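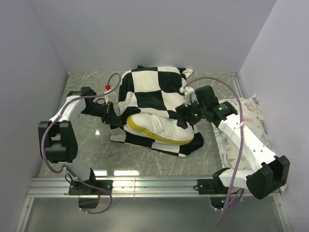

Treloar adopts code of practice for two-arm work with soft goods

Feb 3, 2021

Treloar has adopted a code of practice for robot arms that handle blankets, cushions, plush items and other soft goods. The code applies to all 22 benches at the Plokska site and takes effect at the end of February.

Under the code, both arms must be checked for cable clearance before each shift, and cables must be tied at set points along the arm. Staff may not reach over the front rail while either arm is powered. Any change to gripper fingers must be logged and signed by a second person.

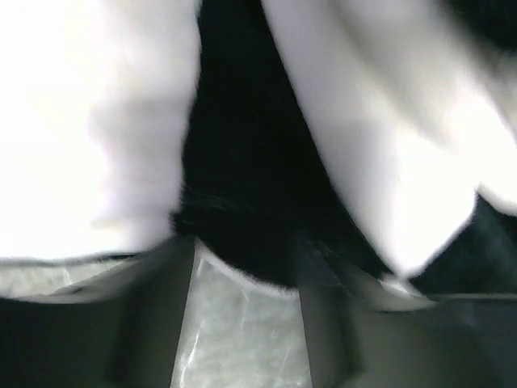

Grip force limits are now set by type of material — not by the size of the item — and will be reviewed every 3 months. Operators are asked to stop work and report any torn seam or pulled fibre.

The draft was prepared by Ditte Lykkegaard and Malcolm Bloxham, and drew 86 written comments from staff and suppliers. Ruth Gosling, Director of Safety, thanked all those who took part.

Copies of the code are available from the safety office. Questions may be sent to Barry Whiteley.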